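Wednesday Papers: Putting the Reading Folder in Order

Readers of this journal will recall that the September entry concerned shelving. The present entry concerns paper, and in particular the teal folder in which I have kept printed articles since I began reading for the Wundstead certificate in recreation management. The folder had not been reviewed in two years. It held 49 sheets at last count, in no order that I was prepared to defend, and my colleague Hye-jin So had asked on more than one occasion whether she might borrow the material on sports economics before her own enrolment closed.

I therefore set aside an evening for the purpose. The method adopted was a modest one. Each sheet was to be read far enough to establish its subject, and then assigned to one of two stacks. The left side of the folder would receive continuous articles, and the right side would receive anything arranged under headings or in numbered points, such as outlines, course notes and reading lists. I had considered dividing the material by author, but a good number of the older printouts carry no author's name, and the original web addresses have long since been trimmed from the margins by my former printer.

The first difficulty was one of attention. It is not possible to sort articles of this kind without reading them, and some reward reading more than others. I spent longer than intended over a page on the economic benefits of sport.
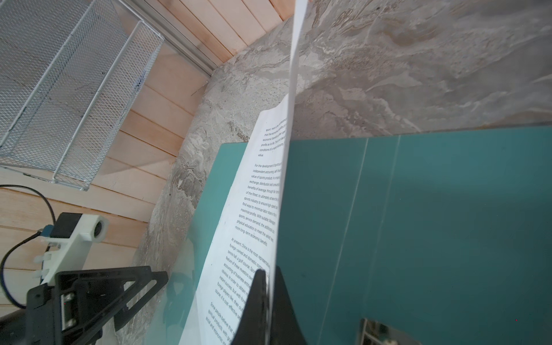 A page on sport as an industry, with the paragraph on independent accounting and self-financing.

The English is uneven and I suspect a translation, although no translator is credited on my copy. The argument is nonetheless of interest to anyone who has had to prepare a budget for a public facility. The writer speaks of independent accounting, of fair competition, and of finding ways to minimize the labour share (the spelling is the author's own in the original, and I have taken the liberty of correcting it here). A later paragraph turns to foreign-owned and domestic companies, with mention of a tennis hall and a golf course. Having served for a period on the desk of the Tavau recreation centre, where the tennis booking sheet was a constant source of correspondence, I read that paragraph with some sympathy for the investors.

The article was retained and placed on the left. I have recommended it to Ms. So with the caution that it should be read alongside something more recent.

It may be useful to record the physical arrangements, as several readers wrote following the shelving entry to ask about work surfaces. I prefer to sort with the folder opened fully on a hard, flat tabletop, both sides visible at once. A folder held on the lap closes on itself, and one is then inclined to put sheets wherever they will go. The marble pattern on this tabletop is grey and rather busy, but white paper shows up clearly against it, and a page that has strayed is readily found.

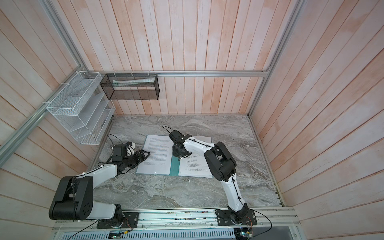

Articles to the left, numbered notes to the right.

The numbered material proved the easier of the two. Most of it can be identified from the heading alone, and very little had to be read through. I did find a set of course notes that I had printed in duplicate, with identical underlining on both copies, from which I must conclude that I studied them twice and remembered neither occasion. One copy has been set aside for Jong-dae Cha, who is repeating the unit.

Of the 49 sheets, 39 were kept. The remainder were duplicates or pages whose companions could not be located, and these have gone to the recycling. I had previously held to the view that an incomplete article was better than none. I no longer hold it, having met the fourth page of something on stadium leasing for what must be the fifth time without ever discovering the other three.

A word on squaring the stacks. The sheets on the right have a tendency to creep upward past the top of the folder, and if the cover is closed on them in that condition the corners will be bent by the end of the week. The remedy is to bring the edges together against the spine first and then attend to the top.

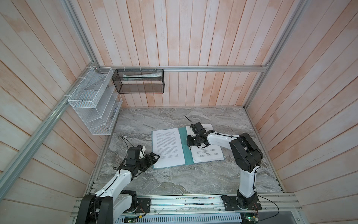 The right-hand stack, still standing proud of the folder at the top.

I have not yet settled the question of labels. Ms. So favours coloured tabs, for which Zandar charges 70 cents a strip at the stationery counter, and Mr. Cha considers that a pencilled contents sheet inside the cover is sufficient. I am inclined toward the contents sheet, as it can be amended without expense, and I shall draft one before the folder is lent.

Correspondence on the subject of page four would be welcome. The stadium in question has a retractable roof.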